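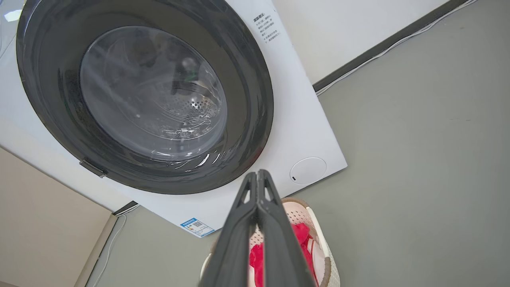 Visit notes: Juncombe, laundry station

Juncombe records household tasks for the Indach learning set. The station has a front-loading washer and a basket with red clothing in it. The wrist camera keeps the gripper fingers in view along with the door, so glare on the glass goes into the data as is.

Mahlet Tilahun runs the station. An operator guides the arm through one load, marks the episode good or bad, and resets. The target is 40 episodes per shift. The door task stood at 1,373 accepted and 157 rejected, mostly for missed grasps at the latch.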